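Suche
Suchbegriff eingeben
Suchen

Einführung in das Game Design
Skript zur Sitzung 6: Tutorials und die erste Spielstunde
Dozentin: Tamara Pîrvu

1. Ausgangsfrage

Ein Tutorial soll Regeln vermitteln, ohne den Spielfluss lange zu unterbrechen. Behandelt werden zwei Grundformen. Beim expliziten Tutorial erklärt das Spiel eine Aktion durch Text, Sprache oder eingeblendete Tasten. Beim impliziten Tutorial ist der Raum so gebaut, dass die Aktion naheliegt und ein Fehler wenig kostet. Die meisten Spiele mischen beides.

2. Fallbeispiel Drorance

Drorance ist ein Aufbauspiel des Studios Adthorpe. Die erste Fassung begann mit 40 Texttafeln, die nacheinander weggeklickt werden mussten. Im Test mit 50 Personen brachen viele vor dem ersten eigenen Gebäude ab. Laurențiu Filip, damals für das Leveldesign zuständig, verteilte die Inhalte auf sechs kurze Aufträge. Jeder Auftrag führt genau eine Mechanik ein – Lager, Wege, Handel und so weiter – und der nächste setzt sie voraus.

Zu beachten: Die Textmenge sank dabei nur wenig. Geändert hat sich vor allem der Zeitpunkt, zu dem ein Text erscheint.

3. Begriffe

Onboarding: die gesamte Phase vom Start bis zum selbstständigen Spielen, einschließlich Menüs und Einstellungen.
Gating: Ein Bereich bleibt gesperrt, bis eine bestimmte Fähigkeit gezeigt wurde.
Kontexthilfe: Ein Hinweis erscheint erst, wenn eine Aktion mehrmals misslingt.

4. Auswertung von Spieltests

Beim Beobachten wird nicht geholfen. Notiert werden Zeitpunkt, Ort im Level und die letzte Eingabe vor dem Stocken. Vermutungen über die Gründe gehören in eine eigene Spalte.

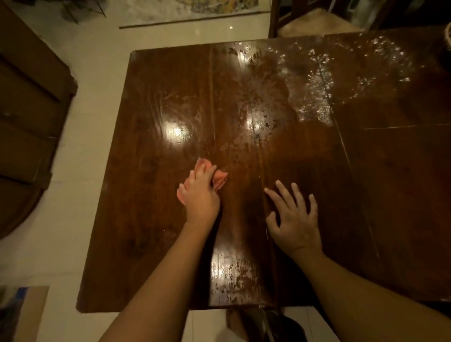 Die Befragung folgt erst nach dem Spielen. Offene Fragen kommen zuerst, Skalen danach. Wer gleich nach der Verständlichkeit fragt, bekommt meist ein höfliches Ja.

5. Aufgabe bis Juni

Spielen Sie den Anfang eines beliebigen Titels und legen Sie eine Tabelle an: Mechanik, Zeitpunkt der Einführung, Form der Vermittlung. Die Abgabe erfolgt zu zweit. Zur Vorbereitung lesen Sie bitte bei Olteanu das Kapitel über Lernkurven.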